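`status: v0.7, frozen for the March round. Corrections go in the tracker, please don't edit the table by hand.`

# Steteteck Counter Teleop

Simulated tabletop demonstrations, recorded by remote control, on a long marble counter with household objects and a few awkward ones. Part of the Indirov set. The recording software is Ploltutberg; the scene files come from the Ní Chonaill asset pack, with our own changes to scale and friction.

Everything in this release is rendered. There are no real-world recordings in it and no calibration files for real hardware.

## Contents

| Item | Value |
|---|---|
| Demonstrations | 1,559 |
| Scene layouts | 72 |
| Task families | 7 |
| Held-out demonstrations | 200 |
| Arms | one, with a two-finger gripper |
| Views | wrist and side |
| Instruction language | English |

The held-out demonstrations are included in the total.

## How the demonstrations were made

An operator drives the arm with a hand controller and sees both views on one screen. Moving the controller moves the gripper in the same direction as seen from the side view. A trigger closes the fingers. Letting go of the clutch button freezes the arm, so the operator can put their hand back in a comfortable position and carry on. Clutch pauses have been left in the recordings. If you train on fixed-length chunks you will probably want to trim them, and `tools/trim_pauses.py` does that.

Operators were given the instruction in writing and could practise each layout before recording. They were asked to go at a pace they would be happy with in a kitchen. Some are a good deal faster than others, and we have not tried to even this out.

## Layouts

Objects are placed by a script that picks positions along the counter and then lets them settle. It checks for overlap between collision shapes only. Large objects with a simple collision shape can therefore end up in tight company with small ones, and we kept these layouts where an operator thought the task could be done.

The `jaw` group is the main case. A dinosaur head model lies on the counter with its mouth wide open, and the tan teapot stands between the jaws. The gripper has to come down without touching the snout. 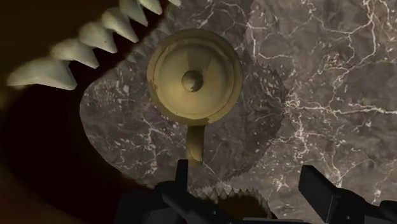

*Wrist view, `jaw` layout: teapot lid and knob from directly above, with the row of large teeth on the left.*

From the wrist the difficulty is mostly one of reading depth. The marble texture is busy, the teeth are pale, and very little of the head fits in view. New operators tended to watch the wrist view alone and come in too low. We now tell them to line up in the side view first and use the wrist view for the last part of the approach.

The teapot can be taken by the body or by the knob. Both count. The grasp type is not labelled in this version.

## Task families

- `lift`: raise the named object clear of the counter and hold it.
- `move_beside`: put the named object down next to another.
- `into`: place a small object in a dish or cup.
- `take_out`: remove an object from a tight space. All `jaw` layouts are here.
- `turn`: rotate an object where it stands.
- `push`: slide an object with the fingers closed.
- `clear`: move everything out of a marked area.

`clear` recordings are much longer than the rest. Check your memory settings before loading them in one go.

## Side view

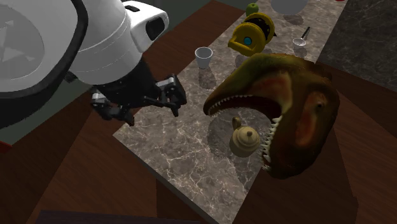 *Side view, `jaw` layout. Gripper open over the near part of the counter; teapot inside the open jaws, white cup and yellow object further up.*

The side camera is fixed for the whole of a demonstration but is nudged between layouts. Its position is saved in `scene.json` under `cam_side`. Objects at the far end of the counter are often partly out of view, so don't rely on this camera to check `clear` tasks. Use the object positions in the state log.

Object names in the instructions are short and not always precise. The yellow mechanical-looking one is called "the yellow thing" in most of them, and the small item with the white bowl and black handle is "ladle" or "spoon" depending on who wrote the line. We have left these as written. A lookup from each name to its asset is in `names.csv`.

## Files

```
demos/
 <layout>/<demo>/
 wrist.mp4
 side.mp4
 state.npz
 instruction.txt
 scene.json
splits/
 train.txt
 heldout.txt
names.csv
tools/
```

`state.npz` holds joint angles, gripper opening, controller input, clutch state and the position of every object. Angles are in radians and lengths in metres. The gripper opening runs from 0 (closed) to 1 (fully open).

## Known problems

- The teapot collision shape leaves out the loop. Fingers can pass through it. If your policy learns to do this, it learned it from us.
- Shadows change slightly when the quality setting is changed between sessions. The setting is in `scene.json`.
- In some `push` recordings the trigger was not fully pressed, so the fingers are a little apart. Filter on gripper opening if it matters.
- Where the apple stands directly behind another object, its outline in the side view may be too small for a detector to pick up.
- Instruction text has a few spelling mistakes. They will stay until the next numbered version so that results can be compared.

## What it is suitable for

Learning from demonstration, testing language-conditioned policies in clutter, and work on wrist-view depth. It has not been checked for transfer to a real arm, and the contact settings were chosen to keep the simulator stable, so grasp forces should not be taken as realistic.

Please report results on `heldout.txt` without retuning on it. Those layouts share objects with the training set but not placements.

## Changes

- v0.7: `jaw` layouts moved from `lift` to `take_out`. Clutch state added to the log.
- v0.6: side camera position saved per layout.
- v0.5: removed demonstrations with dropped video.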